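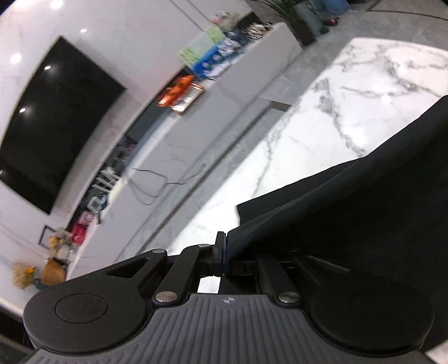

Hauteur de la télé au mur : vous êtes à combien ?

Forum Maison > Salon et séjour > Fixation murale

ptitloup_72
samedi 6 janvier 2024
Bonjour à tous,
Je refais le séjour et je dois fixer la télé avant de remonter le meuble bas. Le vendeur de chez Tulonstead m'a dit centre de l'écran à 100 cm du sol. Mon beau-frère me dit que c'est trop bas et qu'il faut dépasser franchement le meuble. Mur en placo sur rails, canapé à un peu plus de trois mètres. Vous avez mis à combien ?

garance.b
100 cm chez nous aussi, on est assis bas. Prends un mètre, assieds-toi comme tu t'assois le soir et fais mesurer la hauteur de tes yeux par quelqu'un. C'est ta hauteur de centre, à quelques centimètres près.

Vis_et_Chevilles
Pas d'accord avec la règle des yeux. On ne regarde pas la télé le dos droit, on est à moitié allongé et le regard remonte. J'ai percé à hauteur d'yeux dans l'ancien appartement, j'ai tout remonté de 18 cm au bout d'un mois. Rebouchage, ponçage, peinture. Et sur placo, le plus important c'est la cheville : métallique à expansion, ou mieux, un renfort bois derrière la plaque si le mur est encore ouvert.

ptitloup_72
Le mur est fermé, malheureusement. Le support est un Humside fixe, quatre points de fixation. La télé n'est pas légère.

moulinette35
Chez mes parents elle est trop haute, j'ai mal à la nuque après un film. Je préfère trop bas que trop haut. En plus avec un meuble long dessous, si tu montes trop tu as une grande bande de mur vide entre les deux, c'est moche.

Vis_et_Chevilles
La bande de mur vide, tu la remplis en trois semaines avec la box, les cadres et les manettes. Je ne déciderais pas là-dessus.

moulinette35
Chacun son bazar.

old_bricoleur
Question bête mais personne ne l'a posée : où sont tes prises ? Chez moi le bloc était à 30 cm du sol et les câbles pendaient. J'ai fini avec une goulotte Namelen peinte de la couleur du mur, ça se voit quand même. Si tu peux saigner ou passer derrière le placo, fais-le maintenant.
Autre chose, si tu as un carrelage effet marbre ou brillant, pense aux reflets du soir avant de choisir la place des lampes.

garance.b
+1 pour les câbles. Une gaine de bon diamètre derrière la plaque, avec un tire-fil laissé dedans.

ptitloup_72
Merci. J'ai scotché un carton à la taille de l'écran et on a vécu avec deux soirs. Pour nous c'est 108 au centre — ni la version du vendeur, ni celle du beau-frère. Je passe la gaine ce week-end et je perce ensuite.

Vis_et_Chevilles
Le carton, bonne méthode. Repère les rails avec un aimant avant de percer, et vise au moins deux fixations dedans.

old_bricoleur
Et garde la notice du support, le gabarit est souvent imprimé au dos.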